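Unit 6: Setting Up and Looking After the Simulated Cell
Handout for the lab section
Instructor: Gholamreza Daneshvar

Read before Sunday's lab. Bring your setup log.

6.1 What we mean by "set up"

A cell is set up when a second person can start it from your notes and get the same behavior you got. By that measure most of the cells handed in last term were not set up at all. They ran on one laptop, in one session, with a home pose somebody had nudged by hand and never saved.

This applies to a simulated cell as much as to a steel one. Students tend to think the simulated arm needs no looking after. There are no bolts to work loose and no grease to dry out, true. But a simulated cell goes bad in its own ways. A scene file gets updated, a joint limit gets copied from the wrong model, a friction value gets raised to make one grasp work and then stays raised for everything. I have spent more hours chasing that last one than I ever spent on a stripped thread.

We use two scenes in this course. Votholm is the plain bench. Orkau is the kitchen. Start in Votholm and do not move to Orkau until the checks in 6.3 pass.

6.2 Placing the base

The base pose is the first number you enter and the one people question least. In Orkau the temptation is to put the arm wherever the camera view looks good. Plenty of published demos seem to have been made this way. Ask of any of them: could the arm reach the far side of the counter? Could it come back without hitting its own elbow? Usually the paper does not say.

Write down the base position and heading in the world frame, then write down which point on the base you measured from. The mounting flange and the center of the first joint are different points, and half the mismatches I see between two students' cells come from mixing them up.

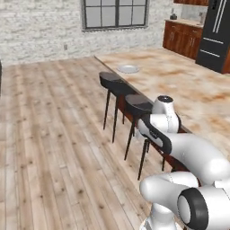

Figure 6.1. Orkau scene, arm near the island, plate on the countertop beyond the first stool.

Figure 6.1 is a good one to argue over. The wrist is just above the edge of the countertop and the plate lies clear, so it looks like an easy reach. I would not accept that from a picture. The arm covers most of the nearest stool from this view, and you cannot judge from one rendered view how much room there is between the links and the seat. Turn on the collision shapes and check. If the stools have no collision shapes in your copy of the scene, the arm will pass straight through them and your log will report a clean run.

Marble is another trap. The countertop looks like mottled stone, but the look comes from a texture and the contact behavior comes from a separate set of values. Open the material settings and read them. Do not guess from the color.

6.3 Checks, in order

1. Load the scene with the controller off. Let it run for 500 steps. If the arm sags or the plate creeps, stop here.

2. Turn the controller on and hold the home pose for another 500 steps. Record the largest joint error. A small steady error is normal. One that grows is a gain problem or a wrong link mass, and you should look at the mass first.

3. Move each joint alone, slowly, to both limits. Compare with the limits in the arm's model file. Do not compare with the limits in the controller settings, which is where the wrong ones usually live.

4. Touch the countertop with the tool at low speed, in three places. The contact heights should agree. If they do not, the base is tilted or the collision shape of the counter is cruder than the one you see.

5. Save everything, close the program, open it again, and repeat check 2. People skip this. It is the check that fails most often.

6.4 Routine care

Bastos is the script that compares your scene file with the reference copy and lists what changed. Run it at the start of every session. It will catch moved objects and edited values. It will not catch a change in the physics engine itself, whatever the help page claims, so note the engine version by hand.

Deleneo, the automatic tuner, is allowed in this course but I don't recommend it. It finds gains that score well on the motion you gave it. Last term a group tuned on one reach, reported a fine result, and had an arm that shook at every other pose. If you use it, hand in the gains from before and after.

6.5 Worked case

A log from last term. The run used seed 1358 and failed at step 2214, when the plate jumped off the counter. The group wrote "simulator bug" and changed the seed. The new seed ran clean and they moved on.

The cause was in the log. At step 460 the tool had been commanded to a point slightly below the countertop surface. The controller kept pushing, the contact force built up, and the plate was thrown when the tool slid into it. With the second seed the tool happened to slide the other way. Nothing had been fixed.

Changing the seed is not a repair. If your log contains a seed change with no explanation next to it, I will mark the section incomplete.

6.6 To hand in

Base pose, with the measuring point named
Results of all five checks, including the ones that failed the first time
Bastos output from your first and last sessions
One fault you found, what you believed caused it, and what you did to test that belief

Reading for next time: Unit 7, sections 7.1 and 7.2. Skip the part on grasp scoring, which I am rewriting.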